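The Saturday the gripper wouldn't let go

If you came past the Trudard workshop on Saturday and wondered why a group of grown adults were standing round a table cheering at a jumper sleeve, this item is for you. We had a proper fault! A real one, with a cause we could find and a fix we could test, and I've been looking forward to writing it up all week.

Regular readers will know that the Lunde project is our attempt to get a robot arm to sort laundry out of a basket. It picks up a piece of cloth, lifts it clear, carries it over to one side, opens its fingers and goes back for another. Written down like that it sounds like an afternoon's work. We have been at it since the spring, and cloth is still finding new ways to surprise us. A block stays the shape it was when you last looked at it. A sleeve doesn't, and a sleeve tangled up with two other sleeves really doesn't.

By lunchtime we'd had a lovely run. The new picking routine in Sekadum (our control software, for anyone who has joined since the last newsletter) was choosing sensible places to grab, mostly raised folds and thick edges, and the arm was moving more smoothly than I've ever seen it. People had started to drift off towards the kettle. Then the arm took hold of a piece of knitted fabric, lifted it, carried it across, opened its fingers – and the fabric stayed exactly where it was, hanging off one finger like a coat on a hook.

As far as Sekadum was concerned, the job was done. The fingers had been told to open, the motor reported that they had opened, and so the arm set off back to the basket with the knit still attached. On the way down the trailing end caught under the rim. The arm carried on, the cloth went tight, and the whole basket started to slide across the table.

It slid 5 centimetres before somebody hit the stop button. I measured it afterwards from the tape marks. That doesn't sound like much, and nothing was broken and nobody was hurt, but I want to be plain with you that it shouldn't have happened. The arm ought to have noticed it was pulling against something long before a person had to. We run it slowly and we keep a hand near the button, and on Saturday that did its job. The software's own protection didn't.

So out came the logs. This is the part I love, and I'm sorry if it's the part you skip.
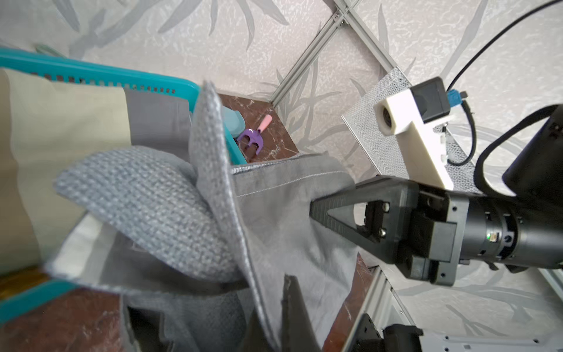
The first thing we looked at was the pull on the arm. Sekadum has a force limit, and when the load goes over it the arm is supposed to halt where it is and wait. We had set that limit back when we were practising with single tea towels, and then at some point in the summer it was raised so the arm could lift heavier things without stopping every few minutes. That was a fair change at the time. What we hadn't done was think about the difference between lifting and returning. On the way out, the arm may well be carrying something heavy. On the way back, with its fingers supposedly empty, it should feel next to nothing. We were using one limit for both, and it was the generous one.

The second thing was the finger itself. Our fingers are open in the middle, with a ribbed edge for grip, and we've been very pleased with them. The ribs are wonderful on smooth cotton. On a coarse knit they are a bit too wonderful. When we tried it by hand, with the power off and the air of people playing an odd parlour game, we could get a loop of yarn to hook over the ribs and hold on even with the fingers wide apart. It took a particular sort of pull, upwards and slightly sideways, and that happened to be the very pull the new smoother motion was giving it. The old jerky movement had been shaking things loose for us all along, and we'd never known to thank it.

I went back through the whole record after that. The arm has made 2,443 picks since we began keeping count, and 853 of those were knitted things of one kind or another. I went through the force trace for every knit, with a large pot of tea, looking for the little tell-tale load on the return trip. Before Saturday there were 2. Two! Both times the cloth had dropped off by itself halfway back and the arm had gone on with its work, and we had all been sitting there and missed it. One of them I remember quite well, as we found a sock on the floor and blamed the draught.

That is the bit I keep turning over. We'd had two small warnings written neatly into our own files and we hadn't read them, as the runs were marked as successes. I'd like us to get better at looking through the good days as well as the bad ones.

Now for the changes, all of which are in place and all of which you are welcome to come and poke at.

The return trip has its own force limit, set very low. If the arm feels a tug when its fingers ought to be empty, it stops dead and the lamp on the control desk flashes. We tested this by tying a bit of wool to the finger and holding the other end, and it stopped every time we tried, including when we tried to be sneaky about it.

After opening, the fingers give a small wiggle. It looks very silly and I'm extremely fond of it. It brings back some of the old shake that was doing us a favour, only now it's on purpose and happens over the drop area, well away from anything the cloth could catch on.

Sekadum has also stopped taking the motor's word for it. Before the arm heads back, it checks the view from the wrist camera for cloth still hanging near the finger. This one is still rough. It's good at spotting pale fabric and rather poor at dark, and it had a long and pointless think about a shadow. If you have a good eye and some patience, we could do with help sorting through pictures to improve it.

And the basket is to be held down. We argued over this one for quite a while. Some of us felt that a fixed basket could make a snag worse, as the arm would be pulling against something that can't give. Others felt that a basket sliding off towards a person's lap was the greater worry. Where we've ended up is a clamp that holds in ordinary use and lets go under a firm tug, which one of our members happened to have most of in a drawer. We'll see how it does.

We have asked for advice as well. Wudenero, who lent us the force sensor in the first place, were very kind about our report and suggested we keep a fault book at the bench, on paper, where anybody can write down anything odd without having to decide whether it matters. It's there now, on a string. The first entry is the sock.

A few house rules until we're confident in all this. Please don't run the arm on your own, even for a quick go. Whoever is on the stop button is on the stop button, so no phones, no tea, and swap over when your attention starts to wander. Long scarves and lanyards off, sleeves rolled up. And if the arm stops by itself, leave it stopped and fetch someone who knows how to read the trace before you touch the cloth. If it's holding a tight bit of fabric, that fabric can spring when it's released.

I know a fault write-up isn't everybody's idea of cheerful news, but I came home on Saturday absolutely buzzing. The new motion is a big step forward and we're keeping it. We know a good deal more about wool than we did. And the group was brilliant – the table was cleared, the power was off and the first theory was on the whiteboard before the kettle had boiled (the first theory was wrong, but it had a very nice diagram).

Next session we'll be giving the knits a thorough going-over with the new limits in place, starting with the worst ones we can find. So if you have an old jumper with big loose stitches, the sort that catches on door handles, please bring it along and put it in the box by the Trudard side door. Clean ones, please. Holes are fine, and we'll write your name in the fault book if yours manages to stop the arm.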